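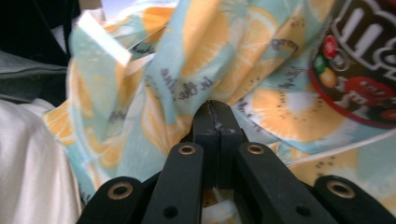

4. Running a performance from the Okgate cue desk

4.1 Before the house opens

1. Switch on the desk at the rear panel and wait for the Sident start page. Do not press any cue key until the page has loaded.
2. Enter the operator code. New desks are supplied with code 3706. Change it before the first public performance.
3. Choose Show, then Load, and pick the production by name. A show file can hold up to 660 cues, including blackouts and interval music.
4. Check that the cue counter reads 0. If it shows any other number, hold Reset until the counter clears.

Note: Matinee and evening versions of a play should be saved as separate files. The desk does not keep cuts made during a run unless you press Save.

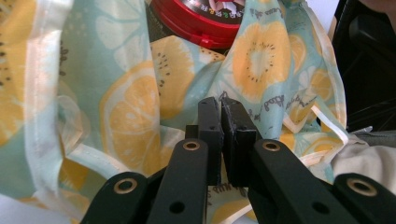
4.2 Calling the show

1. Set the headset channel to Stage. The prompt corner and the fly floor must be on the same channel.
2. Press Standby ahead of each cue. The key lights amber.
3. Press Go on the word. The key turns green and the next cue moves to the top of the list.
4. To skip a cue, hold Shift and press Next. Skipped cues stay in the list - they are marked with a dash.

Caution: Never use Skip on a cue that moves scenery. Stop, speak to the fly floor and wait for a clear answer.

4.3 At the interval

1. Press Hold. Working light comes up behind the curtain only.
2. Start the interval timer from the Front of House menu. Bells ring by themselves once the timer is running.
3. Release Hold when front of house gives clearance.

If the desk shows fault 123, the link to the dimmer room has been lost. See section 7.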